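Cluvik hand gripper

The Cluvik is a two-jaw hand-held gripper, worked by a person and used mostly for recording how clothes and other soft goods get handled. Used in pairs, one per hand. Jaws on pivoted linkages, a ribbed pad on each tip, camera on the tool itself. Related models: Skiden (longer bar), Rondo (single pad, no longer sold). This article covers setup, upkeep and common repairs. For the recording software see Madigan.

Setup

Left and right units are set up separately, then checked together. Jaws first. Squeeze the handle slowly and watch the pads come in. They should meet flat, along the full height. If they touch at the top before the bottom the linkage is off by a tooth and has to be reset, no point shimming it.

Then the camera. Both pads need to be in view with the jaws fully open, with a bit of space past each one. Tighten the mount, close and open the jaws a few times, look again. Mounts creep when new.

Last, the opening range. Fully open, hold, fully closed, hold. Madigan stores the two end values for each unit. Swapping left and right after this step is the most common setup mistake and gives openings that look fine untill somebody plots them.

Pads

Soft ribbed rubber, sold in two blues, bright and dark. Same compound, the color is only for telling the sides apart. Push fit over the tip plus one small screw.

Wear shows on the ribs nearest the tip. Rated life is 2,000 closes. In practice knitwear and fleece get much less out of them, Noreen Conneely's shop log has pads changed at 700 on a week of mostly sweaters and at 600 on blankets. Lint is the main trouble. It packs between the ribs and the pad starts to slide on thin fabric. Clean with a stiff dry brush. Water is OK if the pad is off the jaw and left overnight. No alcohol, it hardens the rubber.

Pivots

Plain pins, no bearings. A drop of light oil every Monday if in daily use, wiped off straight after. Oil left on the pins ends up on the clothes. Side play at the tip of more than a millimeter or so means a worn pin or a worn hole in the arm. Pins are cheap. Arms come as a matched set and should not be mixed.

Threads get caught here too. Loose yarn winds round the pin behind the linkage and the jaw goes stiff before it stops. Cut it out with a seam ripper, dont pull.

Repairs

Cracked outer arm. Starts at a corner of the triangular opening, almost always after a drop. Replace. Glue holds for a day.

Slow return. Spring tired or wrong spring. The Skiden spring fits but is stiffer, tires the hand on long sessions.

Pad screw stripped. Common. Next size up works once, after that it needs a new tip.

Opening drifts during a session. Check the camera mount before blaming the sensor. Of 57 units Conneely took in for drift, most had a loose mount and nothing else.

Test after service

Any cloth job with thick and thin parts will do. A knit top with a stand-up collar, laid out on a fleece blanket, is the usual one: pinch at the shoulder, lift, lay back down, fold across. Both grippers, slow then normal speed.

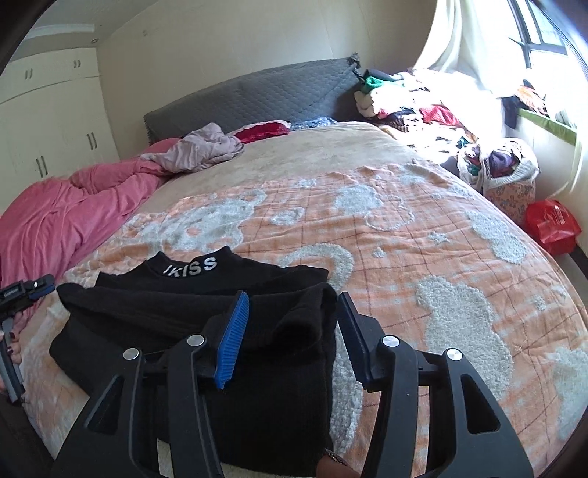

Thick folds show up a weak spring quickest, the collar shows up bad pads. If either one slips, go back to pads and pivots and redo the opening range before the unit goes out.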